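To: Growers and Packers list
From: Crop Quality Office, Voturholm Herb Cooperative
Subject: Re: Drying of lemon verbena, August intake

Dear members,

The office has received several replies to the notice on lemon verbena, one of which is quoted in full below with the permission of the member who wrote it. As the same points were raised by others, we are answering them on the list. Members who grow only mint or chamomile may disregard this message, except for the paragraph on sacks.

> To the Crop Quality Office
>
> I refer to your notice on the August intake of lemon verbena. I have grown this plant at Poltness for eight seasons and have always cut it twice, once before flowering and again when the regrowth reaches knee height. Your notice says that second-cut leaf will be accepted "at the discretion of the receiving station." I would like to know what this means in practice. My second cut is usually the larger of the two, and I cannot plan my drying space if I do not know whether it will be taken.
>
> I would also like to ask about stems. In past years, the station accepted leaf with a small amount of soft green tip left on. The notice now says "leaf only." Stripping by hand down to the last inch adds most of a day to the work, and in my opinion the tips have as much scent as the leaves.
>
> Finally, the notice asks that leaf be dried in the shade and never in a heated room. We have a wet end to the summer on this side of the hill. Without a little heat, the leaf goes brown at the edges before it is dry. I have used a low heater and a fan for years and have never had a sack returned.
>
> I would appreciate an answer before I begin cutting.
>
> A member at Poltness

We thank the member for these questions and will take them in order.

Second cut. The wording of the notice was not clear enough and has been changed. Second-cut leaf will be accepted at both receiving stations on the same terms as first-cut leaf, provided that it is delivered in separate sacks and marked as second cut. The two must not be mixed. Leaf from the regrowth is often thinner and breaks more easily, and the tea blenders at Flores wish to handle it separately. The discretion mentioned in the notice applies only to leaf that shows mildew or insect damage, and it applies to either cut.

Members are reminded that a plant cut hard late in the season may not come through the winter well. Lemon verbena is a tender shrub in our district, and we advise leaving enough leafy growth on each plant after the second cut for it to recover before the first frost. Members with young plants in their first year may prefer to take one light cut only.

Stems. The rule of leaf only will remain for the grade sold as whole leaf. We accept that soft tips have a good scent, but they dry more slowly than the leaf around them. A sack that feels crisp on top may still hold damp tips in the middle, and this has been the most common cause of musty sacks at the Sokia station. For the cut grade, which is chopped before packing, soft green tips up to the length of a finger joint are permitted. Woody stem is not permitted in either grade. Members should state on the sack label which grade is intended. Sacks without a grade on the label will be treated as cut grade.
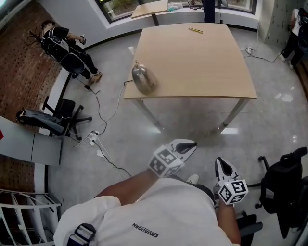
Heat. The notice was written with the drier farms near Sokia in mind, and we agree that it does not suit every member. Gentle heat may be used where the weather requires it. The air in the drying room should not be warmer than 88 degrees Fahrenheit, measured at the level of the top rack, which is normally the warmest. Above this, the lemon scent fades quickly, and the leaf loses the bright green color that buyers look for. A fan is welcome in all cases, but it should not blow directly onto the racks. Direct sun should still be avoided, including sun through a window.

Leaf should be spread in a single layer where space allows. It may be turned once a day. It is ready when it snaps cleanly and the central vein does not bend. Please allow the leaf to cool fully before it is put into sacks, as warm leaf will draw moisture in the closed sack.

Sacks. This paragraph concerns all members. The new paper sacks are available from both stations and hold less than the old woven ones. Please do not press the leaf down in order to fill them. Old woven sacks will not be accepted for any herb after the August intake, whether or not they have been washed. The stations have 700 paper sacks in stock, and a further order has been placed. Members who expect to need more than 8 sacks are asked to tell the office beforehand so that the stock can be shared fairly between the two stations.

Labels should show the member's number, the herb, the grade, and the cut. A label inside the sack is not required this year. Last season, the stations received 882 sacks of all herbs, and a considerable number had to be set aside until the grower could be reached by telephone. A missing label also delays payment.

One further question came from several members at Flores, who asked whether leaf may be delivered fresh for drying at the station. We regret that this is not possible. The drying room at Sokia is fully taken up by chamomile during the verbena season, and there is no drying room at Poltness. Members who lack space at home may wish to share a shed with a neighbor. In that case, each grower's leaf should be kept on its own racks and labeled from the start.

Both stations will be open for deliveries from 7 a.m. Sacks brought in after 4 p.m. will be weighed the following morning. Members who want to be present at the weighing should come before that time.

A corrected notice will be sent to the list and posted at both stations. Until it arrives, this message may be taken as the current rule. Members who have already cut and dried leaf under the earlier notice do not need to do anything further, other than to mark the grade and the cut on each sack.

Questions may be sent to the list or to the office directly.

Crop Quality Office
Voturholm Herb Cooperative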